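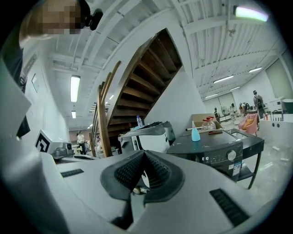
The wooden stairs, from underneath.

February
By Kaan Soylu

Most buildings have one staircase that gets all the attention and another that people use. In the building where I work, the one people use is made of wood. I think we should keep it, and I think the argument for replacing it has been made too quickly.

The proposal is simple enough. The landlord, Wainwright, wants to pull the wooden stairs out and put in a steel set from Stovus. The new stairs would take up less floor, and the work would be over in 19 days. Everyone on the upper level would go around by the back stairs in the meantime. The notice went up in the kitchen and asked for comments. Mine were too long for the space given, so I am putting them down on this page.

I have nothing against steel stairs. I worked for 10 years in an office in Fladdale that had them, and they did the job. They also rang. Every trip up or down was announced to the whole building, and after a while people stopped making trips they could avoid. If you had a question for someone upstairs, you sent a message, and then you waited for an answer that would have taken one minute to get in person. I did this myself. I knew it was slower and I did it anyway, to spare everyone the noise.

A staircase decides how often people on two floors talk to each other. That is a bigger effect than the floor area it takes up, and it never appears on a drawing. When we compare two designs we compare what can be measured, so we end up with a column for price and a column for square feet and no column for whether anyone will want to climb the thing. Then a year later there is a meeting about why the two floors don't communicate.

The other point in favor of wood is repair. When a tread wears out, a carpenter can take it off and fit another one the same morning. We have had this done. With a prefabricated set you order the part from the company that made it, and you hope the company still makes it. The Zurkance shelving in our storeroom has been missing a bracket since before I started, and the range was dropped from the catalog. The shelf leans. I don't see why stairs should be bought on the same terms.

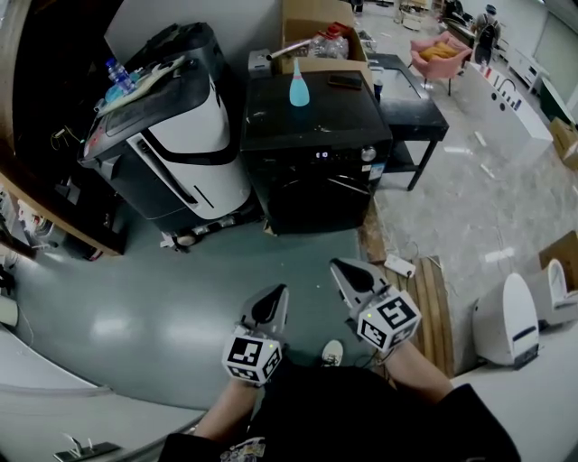
Workshop and Stores Team

People in favor of the change say the old stairs are tired, and I agree with them. The finish has gone in the middle of the treads, where everyone steps, and the fourth one up creaks. But tired is a maintenance problem. A floor that looks tired gets cleaned and sealed again, and no one proposes to take it out. Stairs should get the same treatment before we talk about anything else.

There is a fair objection about safety. Worn wood can be slippery, and 90 people have a pass to this building, some of them carrying boxes. I would put grip strips on the edges and a second handrail on the open side. Both could be done without closing the stairs for more than an afternoon. If an inspector looks at them after that and says they still have to go, I will accept it.

What I would not accept is replacing them for the sake of the space. We would gain room for one more desk — or, more likely, for another stack of things waiting to be moved somewhere else. We already have plenty of places like that.

I have asked Wainwright for 5 years of repair bills on the stairs, so that the comparison can be made with real numbers. The bills have been promised. Until they arrive I would ask people on both floors to hold off signing the form in the kitchen, and to use the comment lines on the back of it if they have something to say about the noise, the handrail or the route for deliveries.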